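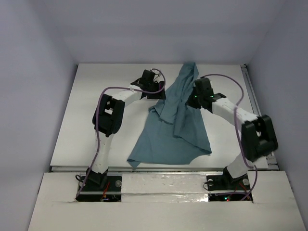

Page last changed: 8 September 2026

Folding a cloth that has gone into a heap

A teal cloth left crumpled on a white board, with its top corner twisted into a narrow strip and a pointed flap at the bottom, is a fair example of how most cloths come out of the basket. Folding on top of creases like these gives you a lumpy stack, so flatten first.

Find the twisted corner and let it unwind. Don't tug it. Hold the cloth a hand's width further in and shake the corner loose – a stubborn one can be rolled between finger and thumb against the twist.

Next, look for two corners that share an edge. If you can only find one, run the hem through your fingers until you reach the next. Lift both, give the cloth one snap, and lay it down starting with the far edge.

Smooth from the middle outward with the flat of your hand. Pushing from one side only moves the wrinkles across. A hard, plain surface works best. On a padded ironing cover the cloth drags and the hem creeps out of line.

Fold in half, edge to edge, then in half again the same way. For a shallow drawer, finish with thirds. Put the folded side to the front and the loose edges to the back.

Deep creases can be misted with plain water and left flat under a tray for an hour. Skip the softener on cloths you use for drying glasses – it leaves a film.

Dragica Atanasov wrote in April to ask about microfiber. Fold it the same way, but keep it off a hot iron.

Skivum Household Tips | Contact: Innes Sutherland | © Skivum | Back to top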